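Search this site Search Go

Last updated: Sep 29, 2020

Switching the phone, keeping the number

So I finally did it — I left Stideden after way too many years and moved my phone over to Ridgeway, and a bunch of you wrote back in June asking me to report on how it went. Mostly fine! A little annoying in the middle.

The phone is the Arow 4, which I bought unlocked from a small shop instead of through the carrier. It cost me 710 dollars up front (ouch), but the carrier version comes with a two-year agreement and a pile of apps you can't remove, and I've had enough of both. If you don't mind the apps, the monthly payments are easier on the wallet and I won't judge you.

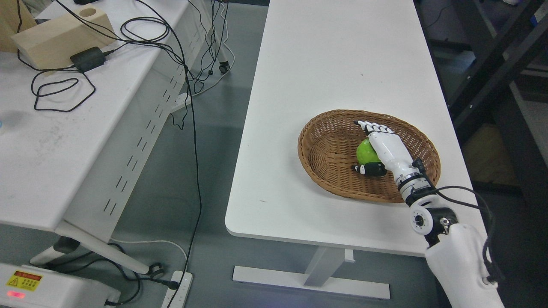 A hand on the green apple in the wicker basket.

Moving the number is where I lost an afternoon. Stideden wants a transfer PIN, and the PIN isn't the one you use to log in, or the one you set up for voicemail. You have to ask for it in the account settings, under a menu called "Line options," and it expires if you sit on it. I let mine expire, of course. The second one worked, and my texts were coming in on the new phone before dinner. Please don't cancel the old line first, by the way. A reader did that last year and lost her number for good, and she'd had it since college.

Then there was the final bill. Stideden charged me $149 for what they called an early equipment adjustment, on a phone I was pretty sure I'd paid off. I called, waited through a lot of saxophone, and the person who picked up took it off without much of a fight. So read that last bill line by line, even if it's set to pay itself!

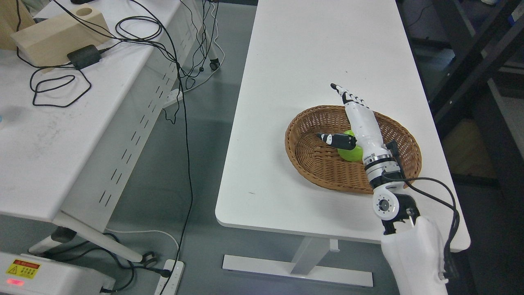
Coverage on Ridgeway has been good at home and good downtown, and kind of weak on the county road past the feed store, where Stideden used to give me two bars and now I get one on a lucky day. I can live with it. Wi-Fi calling works on the unlocked model too, but you need to turn it on yourself, and it asks for an emergency address before it'll let you.

Next issue I want to look at Nullinance, the phone insurance that Ridgeway keeps offering me every time I open their app. I haven't signed up. If you have, and especially if you've ever filed a claim with them, hit reply and tell me how long it took and what kind of phone they sent back.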